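# Grey metal bins up for grabs as Plidden clears its packing hall
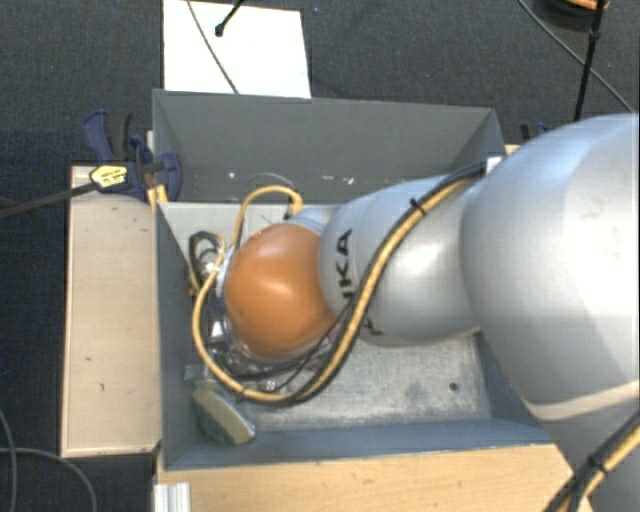
What is happening to the old bins at Plidden? The mail-order firm is moving its packing hall over to folding crates in September, and the open metal bins it has used for years are being sold off cheaply, with whatever is left after that going for scrap.

There are 561 bins in the sale. They are the plain rectangular sort with sloping walls, and most have had a hard life. Plidden says the floors are scuffed and the paint has gone in places on the older ones, but that every bin has been checked for splits along the seams and any with sharp edges has been pulled out. Some have small drainage holes in the floor, so buyers who want to keep grain or loose screws in them should look before they pay.

The price is £2 a bin, or £33 for a stack of twenty. Payment is by card only, at the desk just inside the goods entrance. The sale opens at 8 am and the gate shuts at 4 pm, with the last loading slot half an hour before that. People collecting a full stack are asked to bring a van or a trailer, as the bins don't nest as tightly as they look and a stack won't go in the back of an ordinary hatchback.

Local growers have already shown interest. The Pesia allotment site has put its name down for 250 of them, to be shared out between plots as raised planters and compost holders. The site already has a few from an earlier clear-out, used for potatoes, and says the metal stands up to frost better than the timber boxes they had before. It advises lining the sides with cardboard in a hot summer, when the outer inch of soil can dry out quickly.

Other uses suggested on the sale notice include log storage, tool tidies and holding returned stock in a small shop. The notice also says the bins shouldn't be used for drinking water or for food that isn't wrapped, and they are not to be used as fire pits. The coating was never meant to be heated.

The replacement crates come from Kaimal and fold flat when empty. Plidden expects them to free up a good part of the wall where empty bins now stand between shifts. They are lighter too, which has been a sore point in the hall for a while — a metal bin filled with tins takes two people to shift, and there have been complaints about the noise when one is put down on the concrete. The new crates have closed corners and a lift-out base, so spilled packing chips can be tipped out without turning the whole thing over.

Not every metal bin is going. A number will stay on the line for heavy goods such as hinges, brackets and boxed fixings, which Plidden thinks would wear through a folding base too soon. Those will be looked at again after the Christmas rush.

Festix, the haulage company next door, is letting buyers use its yard for parking during the sale. Drivers should follow the cones to the far side and keep clear of the loading bays, which will be working as normal. There is no parking on the lane itself.

Bins can't be reserved by phone, apart from orders of five stacks or more, which should be arranged with the Plidden goods office before the sale opens. Delivery isn't on offer. Anything paid for must be taken away by closing time the same day, and bins left behind will go back into the sale the next morning.

Gloves are a good idea, as the rims are dusty and a few have old label glue on them. Warm water and washing-up liquid will shift most of it.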